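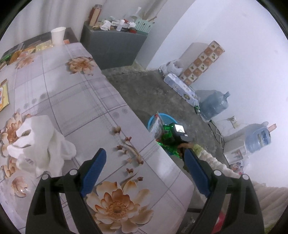 # Household Food Waste in the Rugemalira District

Report submitted by Akinyi Mfaume and Dennis Chege
Environmental Studies, Namitz College

## 1. Purpose of the study

The district of Rugemalira introduced separate collection of food scraps in January. Households received a lidded bin and a printed guide, and scraps are picked up once a week and taken to the composting site at Lamonum. The purpose of this project was to find out how residents use the service and why some of them do not.

The study was limited to private households. Restaurants, school kitchens and the covered market have separate contracts and were left out.

## 2. Method

A questionnaire was delivered to 3000 addresses served by the new collection route. It contained 8 questions on household size, cooking habits, storage of leftovers and use of the bin. Residents could return it by mail or leave it at the district library. A total of 1567 completed forms were received before the closing date.

Longer interviews were then held with residents who had given a telephone number and agreed to be contacted. The interviews were conducted by both authors, with one asking questions and the other taking notes. Answers were grouped by theme after all interviews had been completed.

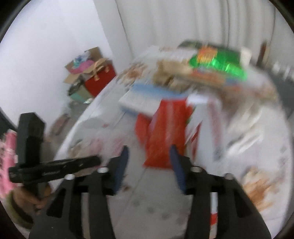 The wording of question 5 was changed after a trial with fellow students. The first version asked whether food was "wasted," and several students in the trial read this as a criticism. The final version asked what the household usually does with food that is not eaten.

## 3. Results

Of the households that replied, 784 reported using the bin every week. The remaining replies were divided between occasional use, home composting and no use at all. The most common reason given for not using the bin was smell, followed by lack of space in the kitchen. Residents of the Pliston apartment blocks also mentioned the distance to the collection point, which is at the rear of the parking lot and poorly lit in the evening.

Vegetable peelings and coffee grounds were the items most often placed in the bin. Many residents were unsure about cooked meat, bread and eggshells. The printed guide permits all of these, but the list appears on the back page and was often overlooked.

## 4. Limitations

Residents who returned the form may be more interested in the subject than those who did not. The figures are based on what people reported, and no bins were weighed. The questionnaire was available in one language only.

## 5. Recommendations

The authors recommend that the list of accepted items be moved to the lid of the bin. A second collection point should be considered at Pliston, near the main entrance. A further survey should be carried out in summer, when complaints about smell can be expected to increase, and should include a weighing of bins on at least one route.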